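2024-04-21

Equipment list for the second half of the year. Picking up from the February page, where we left the finger question open.

Quotes so far. Gridetti will do molded finger pairs, minimum order 9 pairs, lead time 33 days. Plandmont has no minimum but charges for setup every time. I'd go with Gridetti and keep the extras in the drawer. Ea Kárason wants to see one pair in hand before we sign, fair enough, I've asked for a sample.

Spills are the part I under-budgeted last time.
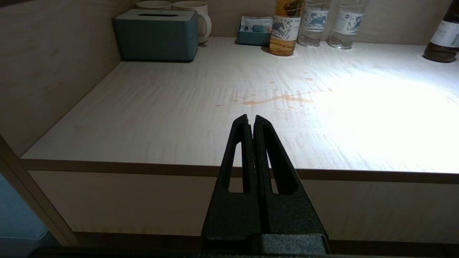 Adding a line for finger covers and one for wrist camera windows. Sticky drinks need both. Also a line for consumables: cloths, mugs, bottled drinks, paper packets. It all went on petty cash before and I couldn't tell what we had spent.

Cloths: the plush striped kind is what we want more of. Thin ones are cheaper but they don't tell us much about grip on thick folds.

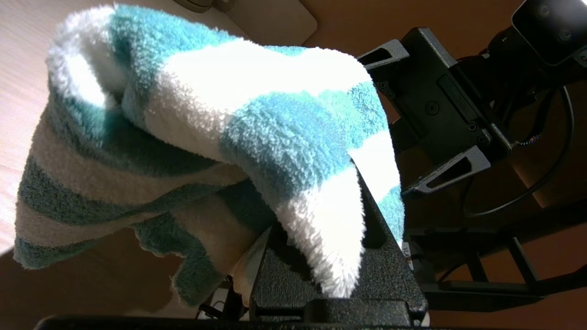
Cable sleeves go on the same order. Riis has them in stock. Get the longer length this time and trim - the short ones left us splicing at the elbow.

Second arm station: Ollurura offers a 3 year service plan. Ea thinks we should skip it and hold the money for a spare gripper. I lean the same way, but want the price of a single repair visit first.

To do
- chase Gridetti for the sample
- ask Ollurura about the one-off visit price
- check if the finger screws are the same size on both grippers
- move camera windows to the urgent column

Total not filled in yet. Waiting on shipping.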